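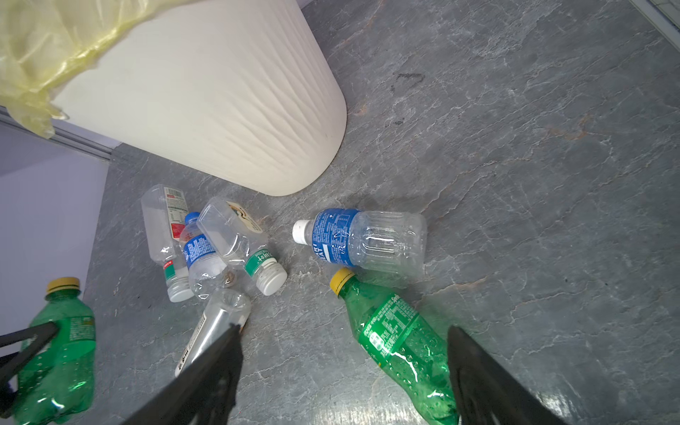 nullov_flat4
Caps on or caps off? That's what I never get a straight answer to. Our building changed over to separate plastics in August and the leaflet says "rinse and crush", with no mention of caps. I have a liner bag full of bottles going out tomorrow and I'd like to do it properly for once.

Britta Nolte
Caps on, at least where I am. Squash the bottle, screw the cap back on, in it goes. Loose caps are so small they drop through the sorting screens. Our old collection wanted them off, so people of a certain age still take them off out of habit.

tallboy600
Depends on your council. Mine says off. I rang and asked and the woman read it out to me from her screen. Before you do anything, nullov, look on your own council's page and not the leaflet. The leaflets get printed once and stay in the drawer for years.

nullov_flat4
I have looked. It says "plastic bottles, empty". That is the entire entry. Caps on then, unless somebody has a better idea.

The other half of my question is the bin itself. I've got a plain cream plastic one with a liner, and bottles fill it in no time. Two big fizzy drinks bottles go in whole and it looks full. Then they end up on the floor next to it and I'm stepping round them to get to the sink. Does anyone have something that works in a small kitchen? No room for a second bin.

Hartmut Engelhardt
Crush them first and you won't need a second bin. Lay the bottle on its side, press the middle flat with your foot, then fold the bottom end up and put the cap on while it's still flat. If you put the cap on before squashing you're fighting the air and it will go off like a gun. Water bottles are easy as the plastic is thin. Fizzy drinks bottles take more effort because they're made to hold pressure, so loosen the cap, squash, tighten.

I get a week's worth into one ordinary liner that way. Two adults, one teenager who drinks nothing but squash and pop.

marrowfat
I'd check before squashing. Where my sister lives you get money back on bottles and the machine in the shop won't take them if they're flat. It has to read the label. She crushed 100 of them before anyone told her.

Hartmut Engelhardt
Fair point, but nullov said it's a collection from the building, so there's no deposit to lose.

nullov_flat4
Correct, no deposit here.

tallboy600
I disagree about crushing in any case. Some of the sorting places want them round so the machine can tell bottles from flat stuff like card. Ours has it in bold: do not flatten.

Britta Nolte
That's for mixed recycling, where everything goes in one bin and gets pulled apart later. If plastics are collected separately it makes much less difference. The leaflet nullov quoted says crush.

tallboy600
It also says nothing about caps, so I wouldn't treat it as gospel.

pantry_moth
Can I say something about liners? I line the recycling bin as well and it took me ages to find out that our lot won't take bottles tied up in a bag. They want them loose. So now I use the bag to carry them down, tip them into the big container and bring the bag back up. One bag lasts me until it splits. A thin one is fine for this if you've drained the bottles.

And fold the top of the bag well down over the outside of the rim. If you only tuck it over the edge it slides in the first time you drop something heavy on it, and then you've got sticky drink in the bottom of the bin.

nullov_flat4
I only tuck it, and yes, it slides in. I'll fold it over further.

Skikix
On draining: stand them upside down in the sink or the washing-up bowl for ten minutes with the caps off. I used to rinse and chuck them straight in. There's always a spoonful left and with cola it dries like varnish. If it gets on the floor you want to deal with it the same day. Warm water and a drop of washing-up liquid, leave the cloth lying on the mark for a few minutes, then wipe. Don't use vinegar if the floor is real marble or limestone, it eats the polish. If it's tile or vinyl with a marble pattern you can use what you like.

marrowfat
How do you tell which you've got?

Skikix
Real stone is cold underfoot and the pattern never repeats. Printed tile usually repeats somewhere if you look along a few of them. If you rent, ask the landlord. If you can't find out, stick to washing-up liquid.

nullov_flat4
Rented, no idea. Washing-up liquid it is.

Hartmut Engelhardt
Another thing for a small kitchen is to stop using the bin for bottles altogether. I put a hook on the inside of the cupboard door under the sink and hung a strong carrier bag on it. Bottles go in there flat and the bin only gets the proper rubbish. When the bag's full it goes down with whoever is going out.

Britta Nolte
We tried the hook. It was fine until the bag got full enough that the door wouldn't shut, and then everyone just left the door open. I went back to a bin.

Hartmut Engelhardt
You had whole bottles in it though, didn't you?

Britta Nolte
Some were whole. I live with people who won't crush.

pantry_moth
Same in this house. I do the lot in one go on the evening before collection. Bottles on the floor, caps off, stamp, caps on, bag. It's noisy, and the people downstairs have mentioned it, so I do it before eight now.

tallboy600
Or buy fewer bottles. We got a 600 ml flask each and drink tap water. The only bottles coming into the house now are milk and the odd lemonade.

marrowfat
Not everyone's tap water is worth drinking. Ours tastes of swimming baths.

tallboy600
Leave a jug in the fridge overnight. It goes off.

marrowfat
I've tried the jug. It tastes of cold swimming baths.

nullov_flat4
Right. For tomorrow I'm draining them in the sink, squashing, caps back on, and tipping them out loose downstairs. I'll also email the council about the caps and put the reply up in this thread if they send one.

Skikix
Ask them about labels while you're at it. I've been peeling mine off for years and I'd like to know if I can stop.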